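Efe Olaniyan
Calibration, test benches, complaints

1/ So Flulley is buying the distribution arm of Ullska, and my feed is full of people calling it a big day for test and measurement. I've read the release three times now and I still can't tell what a customer gets out of it. Long thread, sorry in advance.

2/ Quick background if you don't buy this stuff for a living. Ullska sells and services bench instruments, mostly power supplies and data loggers, to small manufacturers. Flulley builds full test racks for bigger ones. They've shared customers for years and mostly stayed out of each other's way.

3/ The release says the deal will "unlock end-to-end value across the test lifecycle." I have worked in test for most of my adult life and could not draw you the test lifecycle. I could draw you the repair queue.
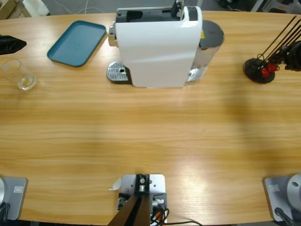
Two gray base plates at the near edge of the table, each with a small white label.

4/ What is Flulley getting? A customer list, a parts warehouse and the service depot in Elside. The depot is the part I care about. If you own an Ullska logger in this half of the country, Elside is where it goes when it drifts.

5/ The release mentions the depot once, in a sentence about "footprint optimization." I've seen that phrase in front of a closure before. Maybe it means new carpet. I'd like someone to say so.

6/ Priit Sakalauskas, who is running the integration on the Flulley side, took questions on the customer call. Somebody asked straight out if Elside stays open. His answer was that "there are no changes planned at close." The deal closes in January. What about February?

7/ To be fair to him, he probably can't promise more than that before the papers are signed. But then don't put "uninterrupted local service" in bold at the top of the slides.

8/ Turnaround. Ullska quotes 6 business days for a standard calibration, and in my experience they hit it more often than they miss. Flulley doesn't publish a number. I asked on the call and was told that service levels would be "harmonized." In which direction?

9/ Then there's Kushnir, the software. Flulley's plan is for every Ullska instrument to talk to Kushnir "natively" after the merger. Kushnir is fine if you have a rack and a person whose job is the rack. It's a lot of software for a shop with 2 power supplies and a clipboard.

10/ And the license. Right now the Ullska logging tool comes with the instrument. You install it and forget it. Kushnir is billed per seat, per year. The slide on pricing said "details to follow," and I've been buying equipment long enough to know that details to follow are rarely cheaper. 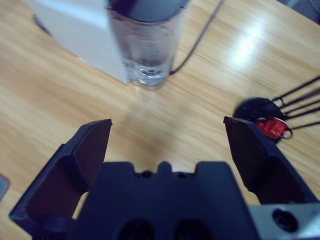 Glass of water on the table, white box next to it.

11/ A few people have replied already that consolidation is good because small distributors keep going under. Fair point. I've lost two suppliers that way and it was miserable – orders in limbo, no refunds, a phone that rang and rang. If Ullska was really in trouble then a buyer is better than an auction.

12/ But was it in trouble? Nothing in the release says so. It says "position of strength" about both companies. If both were that strong, I'd like to hear why the parts warehouse needed a new owner.

13/ The headline number going around is that the combined company will serve 2000 customers. I don't know how they got it. If you add the two old customer counts from their websites you'd be counting every shared account twice, mine included. Did somebody take those out? I asked by email and got a link to the release.

14/ Same with the 200 "field experts." Ullska's field people are engineers who drive to you with a case in the trunk. Flulley uses the same words for its sales staff. Both are useful jobs, but only one of them can recertify my loggers.

15/ Someone in the replies says I'm being hard on a press release, that they all read this way. They do! I've helped write a couple. That's why I go looking for the dull stuff: who signs the certificates, which accreditation they get issued under, where the box ships to.

16/ The accreditation thing matters more than it sounds. If certificates start coming out under a different company name, some of us have to update our supplier records and explain it at the next audit. It's an afternoon of work if you get warned and a finding if you don't.

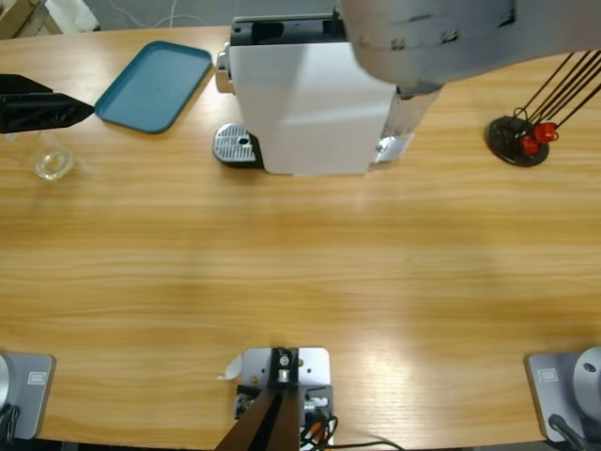 17/ What I'm doing for now, for anyone in the same boat:

Sending in whatever is due early, before the close. Ask for the certificate under the current name.

Getting the existing price list in writing, with a date on it.

Downloading the installer for the old logging tool and the manuals, and keeping them somewhere that isn't a vendor portal.

Not signing up for the Kushnir trial until I see what happens to my data when the trial ends.

18/ Could all this turn out fine? Sure. Flulley's rack support is decent, I've never had them lose anything, and the Ullska catalog could use some money behind it. Some of those front panels haven't been touched since I started.

19/ I'd just like one page, signed, with the Elside address on it and a turnaround number. Flulley has my email.

20/ Adding a reply from a former Ullska tech who asked to stay anonymous: the depot lease is up next year. I have no way to check that, so treat it as gossip. If anybody at Flulley wants to correct it, I'll post the correction right here in the thread.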